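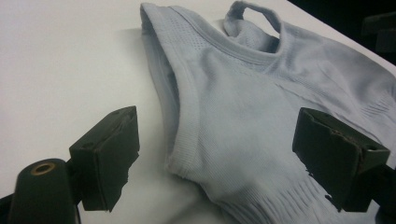
When should a worn gripper pad be taken out of service? Under handling rules that took effect on 12 October 2020, a pad goes out as soon as its surface is torn or has lost material, whatever its age and however well it still holds.

The rules come from Gesta, a trade group for companies that automate the handling of clothing and household textiles. They cover robot cells and hand-held gripper tools alike, and they apply to knitwear, underwear, sportswear and bed linen. Member companies have until July of next year to bring their existing stations into line. New stations have to meet the rules from the first day of use.

Until now, most members followed the pad maker's advice, which usually gave a service life in working cycles. Gesta says that approach missed a lot of wear. A pad used on smooth woven cotton can outlast its stated life, while the same pad used against a hard tabletop can chip or fray within days. Ribbed and open knits are the main worry. A ragged edge can catch a loop of yarn and pull it, and a pulled loop in a knit often can't be fixed.

The group based the new text on a review of 2,701 garments handled at two member sites, run by Solitz and Thampi. Of those, 2,588 passed inspection with no marks. The rest had snags, pressed-in lines or dirt from the pads. Gesta has not published a breakdown by type of damage and says the review was too small to support one.

Under the rules, an operator has to look at both contact faces and all edges of each pad at the start of a shift, and again after every 1,000 grips. Scuffing on the face is allowed if the surface is still whole. Chips, tears and exposed inner layers are not. Pads must be changed in pairs, even when only one is damaged, so that both sides of the grip press evenly.

The check is done by eye and by touch. The operator draws a strip of test knit along each edge, and any catch counts as a fail. The result goes in a station log, which has to be kept for 10 months.

There are also limits on how a garment may be picked up. Straps, hems and elastic bands may be gripped across their full width but not by a single edge. Perforated or mesh panels should be avoided where another part of the garment can be reached. When a pad has to press down on cloth lying on a table, the tool must be set to stop on contact - it may not be dragged sideways while the cloth is pinned.

Hand-held tools get a section of their own. Earlier guidance left them out, on the grounds that a person holding the tool would feel a snag and let go. Gesta dropped that view after members reported that operators often felt nothing through the handle. The same pad checks now apply, and each tool must have its own log page, including tools used only for training or for recording demonstrations.

Drindance, which supplies pads to several members, said it welcomed a common standard but expected customers to use more pads in the first year. It plans to sell them in matched pairs and to mark the edges with a contrasting color layer that shows when the outer skin has worn through. Gesta said such markings are useful but do not replace the shift check.

Companies that miss the July deadline can ask for one extension, in writing, for stations that are due to be replaced anyway. The full text and a blank log page are available to members through the Gesta office. Non-members can request the pad section free of charge.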